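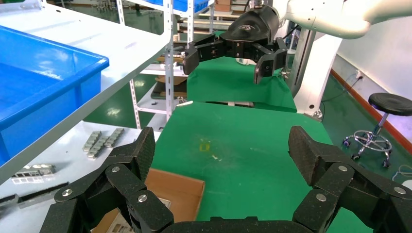
Workbench and shelf tips, the quick version

Cutting mats first. Get a green one if you can, small pale bits show up on it and screws dont vanish. Wipe down at the end of every job, not the end of the week. Washing up liquid, warm water, soft cloth. Never hot, the mat curls and stays curled.

Yellow marks. Usually old glue or oil. Try a pencil rubber before anything wet. Then a dab of white spirit on a rag, test a corner first. Still there? Leave it. A stain never hurt a mat, scrubbing does.

Bins. Blue plastic ones, big, open top. Same colour for the same sort of thing all through the room. I had four colours once and forgot what they meant by June. Heavy bins low down, light ones up top. Mine came from the trade counter in Grirkton, 17 for the lot and two had cracked rims, so check the rims.

Cardboard boxes. Fine for a job in progress, useless for storage. Damp gets in. If you must keep one, keep the label or card that came with it and stand it at the front where you can read it. Flaps up while you're working, closed when you stop or it fills with sawdust.

Perforated uprights. Best thing about metal racking. Shelves go wherever you want them, so measure your tallest box, add a hand's width and set the shelf there. Do it before you load up, obvoiusly. Check the load on the sticker too, mine says 60 kg a shelf and I stay well under.

Brackets and strips. Lay them flat on a low shelf, never in a bin with the screws, you'll scratch the lot. Long rods along the edge, all pointing the same way.

Trays for odds and ends. Dark tray, middle level, eye height. When it's full, empty it. No second tray!!

Damp. Garage people, this one's for you. I run a Humiditz tub on the bottom shelf, the 500 g one, the 400 g didn't last the winter. Tip the water out before it slops over your brackets.

Lighting. One lamp from the left, one from the right, otherwise your own hand's shadow is always on the bit you need.

More on drawers and hooks on the Votelville page, and glue removal is under Stains.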